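Regeln für Greifer, bitte vor der Aufnahme

Schon wieder eine Diskussion darüber, ob wir "mehr Daten" brauchen. Nein. Erst mal Regeln. Timo Kröger hat mir im Januar seine Checkliste geschickt, 16 Punkte, gelesen hat die bei Ruver vermutlich keiner zu Ende. Verständlich. Aber drei davon hätten gereicht.

Erstens: fester Startzustand. Jeder Durchgang fängt gleich an, Greifer offen, Objekt an seinem Platz. Klingt banal, macht kaum jemand. Zweitens: Marker prüfen, bevor die Aufnahme läuft, nicht erst beim Auswerten. Drittens: schlechte Durchgänge sofort kennzeichnen. Nicht löschen! Kennzeichnen.

Bei Drudley lagen am Ende 1.353 Durchgänge auf der Platte, und wer wissen wollte, welche davon taugen, musste über zwei Wochen lang klicken. Das ist kein Technikproblem, das ist Schlamperei, und zwar eine die man mit einem Blatt Papier abstellt. Normen kommen irgendwann, ja ja. Bis dahin hilft Hausrecht.
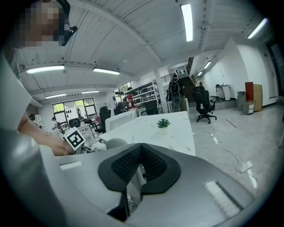
Zum zweiten Punkt, der am meisten Ärger macht: Die Referenz gehört fest in den Aufbau und wird während der Aufnahme nicht angefasst. Ein Würfel mit Schwarz-Weiß-Muster nahe an der Tischkante, eine Hand, die danach greift, da muss im Protokoll stehen, ob der gerade Objekt ist oder Bezugspunkt. Beides gleichzeitig geht nicht. Und Personen im Hintergrund: Gesichter verpixeln, vor der Weitergabe, ohne Aussnahme. Sasaki will das als Empfehlung formulieren. Ich würde "muss" schreiben.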